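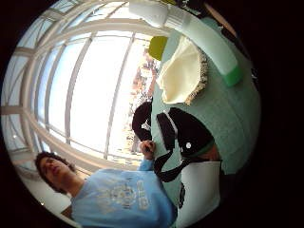

So what happens to a small town's only library building when the roof needs more money than the town has?

In Drenwood the answer has taken four years to arrive at, and it involves a bakery, a retired surveyor, a very long lease and more evening meetings than anyone in town would care to sit through a second time. The short version is that the town keeps the building, the library keeps the ground floor, and the two upper floors go to a tenant who pays for the slate.

The long version begins with a bucket. Judit Somogyi had been head librarian for only a few months when she came in one morning in July, after a night of hard rain, and found water dripping onto the local history shelves. She moved the books, set a mop bucket under the drip and called town hall. Town hall sent a man with a ladder, and the man with the ladder came down looking thoughtful, and by the end of the summer there was an engineer's report that ran to more pages than the town budget.

"I read it at my kitchen table," Somogyi told me. "Then I made a cup of tea and read it again, in case I'd misunderstood."

She hadn't. The roof was failing on the north side, the gutters had been sending water into the brick for years, and the third floor, which had been closed so long that most people in town had never set foot in it, needed new joists. The library sits on the corner of Ragab Street, across from the post office, and was put up by a hat manufacturer who wanted the town to remember him. (It mostly doesn't. His name was carved over the door and has worn down to a few soft letters, and I met two lifelong residents who disagreed about what it used to say.)

The town council's first idea was to sell. A developer called Ernix had already been asking about the property, and its proposal had some real appeal: apartments upstairs and down, and a new one-story library out by the ball fields, with plenty of parking. The council liked it well enough to schedule a hearing. Drenwood hearings usually draw a handful of people and somebody's patient spouse. This one drew 300, and they had to move it to the school gym and start almost an hour late while folding chairs were carried in.

I've listened to the recording, which is long and has a terrible hum in it, and what struck me was how mild everyone was. A father said his kids walked to the library after school and couldn't walk to the ball fields. A woman who runs a shop on the same block said that her slow afternoons were saved by people returning books. One man spoke in favor of the sale, quite sensibly I thought, and pointed out that love for a building had never fixed a gutter. He got a decent round of applause too.

Bogumił Jasińska stood up near the end. He spent his working life as a land surveyor and he has the habit of bringing paper to things, so he brought paper to this: a copy of the original deed, which he'd gone and pulled from the county records. The hat manufacturer had given the land to the town on the condition that "a reading room be kept upon it." Whether that condition would have held up in court is a question the town attorney declined to answer that night, and declined again when I called. But it slowed things down, and slowing down was what people seemed to want.

Ernix withdrew the following spring. There were no hard feelings that I could find, and the company has since built on a lot near the highway.

What came next was Irnow, a bakery that had outgrown its storefront and wanted office space and a teaching kitchen. Its owners looked at the second floor, with those tall windows over the street, and went home and did arithmetic. The lease they worked out with the council gives them a low rent for a long time, and in exchange they're paying for the roof and the joists. The council passed it at a meeting that ended at 8, early enough for people to walk over and look at the building in the last of the light.

There are still complaints, of course. Some residents feel the rent is too generous, and they may have a point - the figure won't be reviewed until many of them have stopped caring about it. Others worry about ovens above books. Somogyi worried about that one herself, and asked for a second fire door, and got it.

The local history shelves are back in their old corner, with 800 books and pamphlets on them, a few with wavy pages. Scaffolding is up on the Ragab Street side. Jasińska stops by most mornings to check on the slate, and the roofers have started saving him a cup of coffee.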